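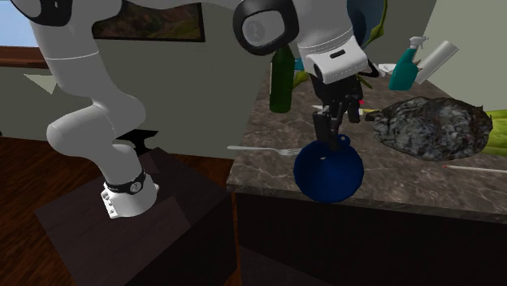 Dark brown wood and a marble-patterned worktop.

So I've been baking the same rolls since we moved, and I think I've finally stopped getting cross with them. A few people asked for the recipe after I moaned about it last time, and I'm going to give it to you, but you'll have to put up with the moaning first.

The rolls are from a café called Puketti, which was at the bottom of our old road. They did soup and not much else, and with the soup you got a roll, dark on top and a bit sweet, with caraway in it. I must have eaten hundreds of them. I didn't even like caraway when I moved there! When they shut, I asked at the counter if I could have the recipe and was handed a till receipt with seven words written on the back, one of which was "enough". That receipt lived on our fridge for years and it's now in a drawer with the takeaway menus.

In the old flat I got quite close. It was a horrible little kitchen with a door that opened onto the bin, but the oven was gas and ferocious and it suited bread. Twenty minutes and they came out nearly black on top and soft in the middle. I thought I was a good baker. Then we moved, and the new oven is a Nellix, electric, with a fan that sounds like a hairdryer left on in another room, and the first batch came out the colour of a plasterboard wall. The second batch was the same colour and also hard. I gave those to my sister, who has a dog.

I blamed the flour for a while. I'd been buying Kalluvis rye from the market for as long as I'd been making the things, and the stall has moved to a morning I can't get to, so I'd switched to a supermarket bag. There is a difference, I do think so, the Kalluvis one is coarser and smells a bit like a shed (in a nice way). I went a long way on the bus to get some more. The rolls were still pale, and I had a very heavy rucksack.

Then I blamed the yeast, then the water, then the tin. I bought a new tin from Tamura, the hardware shop by the station, where they keep everything behind the counter and you have to describe what you want with your hands. Lovely tin, heavy, no complaints. Pale rolls.

What I should have bought was an oven thermometer, and when I went back to Tamura for one it cost less than the bus fare had. I hung it off the middle shelf, set the dial to 220 and went off to hang the washing up. When I got back it said 200. I left it another half an hour in case it was shy. Still 200. So for all those weeks I'd been baking at a lower heat than I thought, and opening the door every few minutes to look, and letting out what heat there was.

I felt stupid for an evening and then I felt fantastic, as it meant I wasn't losing my touch. My other half pointed out that cakes had been coming out fine the whole time, which should have been a clue. It was said kindly and I took it badly.

If you've moved house and your baking has gone off, get a thermometer before you do anything else. Don't go and buy flour. I've since asked around and everyone seems to have an oven that lies to them — my mum's runs so hot that she just turns every recipe down and has never thought of it as a fault.
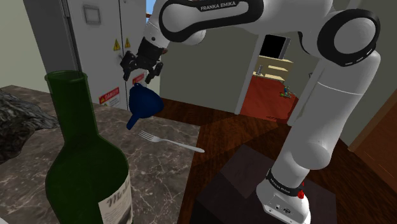

Page last changed: November

Right, the recipe. It makes twelve, or ten if you're greedy with the shaping, which I am.

You want three mugs of strong white flour and one of rye. I use the mug with the chipped handle, which doesn't help you, but any ordinary tea mug will do as long as you stick to the same one. Add a sachet of dried yeast, two teaspoons of salt, a tablespoon of caraway seeds and a big spoonful of black treacle. The treacle was the bit I couldn't work out for ages. The receipt just said "dark", and I tried brown sugar, and cold coffee, and once some stout, before I thought of it. Loosen it with a splash of hot water or it'll sit at the bottom of the bowl in a lump and refuse to join in.

Then warm water until it comes together. Start with a mugful and go slowly from there. The dough should be stickier than you're comfortable with, and I'm sorry to say that this is where "enough" comes in. Rye drinks up water while it's standing, so if it's a nice firm dough at the start you'll have a brick by the end. Knead it for as long as you can be bothered. I do it through the news headlines and the weather and then stop. Oil your hands and don't keep throwing flour at it.

Cover it and leave it somewhere without a draught until it's puffed up well. In the old place that took an hour on top of the boiler. We haven't got a warm spot here, so I make the dough before lunch and forget it until the middle of the afternoon. The kitchen thermometer (yes, I've got a taste for them now) said 26 on the hottest day we had, and the dough was climbing out of the bowl before I'd finished the washing up. Just keep an eye on it.

Shape the rolls quite tight, tuck the ends under, and put them close together in the tin so that they touch as they grow. You get those soft torn sides that way. Leave them again for half an hour, brush the tops with milk, and scatter a few more caraway seeds on. Into the oven at a real 220, so for me that's the dial turned up well past it, for 20 to 25 minutes. I do not open the door. I stand there with my hands behind my back like someone in a museum.

They want to be darker than you think. If you tap one underneath and it sounds dull, take them out of the tin and put them back in on the bare shelf for another 6 minutes.

They keep for two days in a bag and freeze well. Best with pea soup, or with butter and a slice of something salty, or on their own over the sink when you've told everybody they need to cool first.

A couple of things I was asked in the comments last time. Yes, you can leave the caraway out, and fennel seeds work if you've got them, though it's a different roll then and a bit toothpastey to my mind. No, I haven't tried it with wholemeal. I don't own a bread machine, so I can't help with that, but if someone has a go please tell me how much water you used and I'll add it to this page. And to the person who said Puketti used to put a bit of mashed potato in theirs — are you sure? It would explain how soft they stayed. I've got potatoes in, so I'm trying it next time I've an afternoon free.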